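Início | Caderno | Receitas de massa | Arquivo

Junho, por Sneha Negi
4 comentários · 20 partilhas

Voltei à massa de fermentação lenta, a do lote Makori, e desta vez pesei tudo (até o fermento, que costumo deitar a olho!). Farinha Grenano, 155 g de água morna, uma pitada de açúcar. O Hemant jura que a farinha pede mais água, mas eu achei a massa pegajosa que chegue e deixei ficar assim.
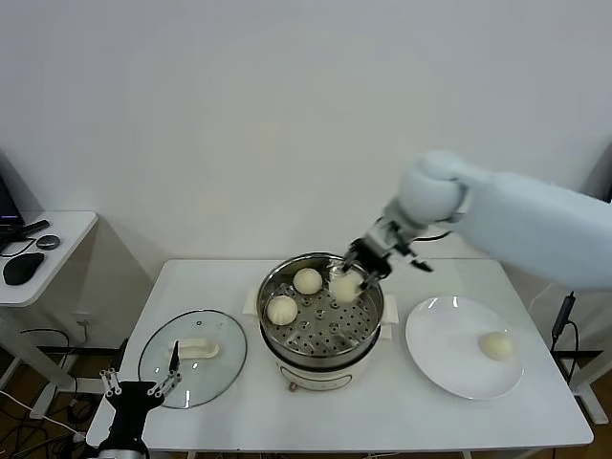
Quanto tempo deve levedar a massa depois de moldada?
Uns bons 42 minutos, tapada com um pano, longe da corrente de ar. Se ao toque ainda voltar depressa, espera-se mais um pouco.

Experimentei também trocar parte da farinha por amido de trigo e gostei muito: o miolo fica mais branco e mais macio, embora a massa rasgue se a esticamos com pressa. O Hemant quer repetir com leite em vez de água, e eu deixo, desde que seja ele a lavar a taça. Ah, e a balança Uno anda a saltar dois gramas, é preciso pô-la a zero entre pesagens.
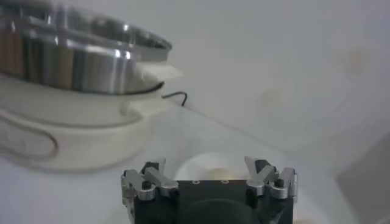

Para a próxima

Comprar papel vegetal, fazer metade com leite e anotar a temperatura da cozinha logo de manhã. Falta ainda perguntar ao Hemant onde guardou o rolo pequeno.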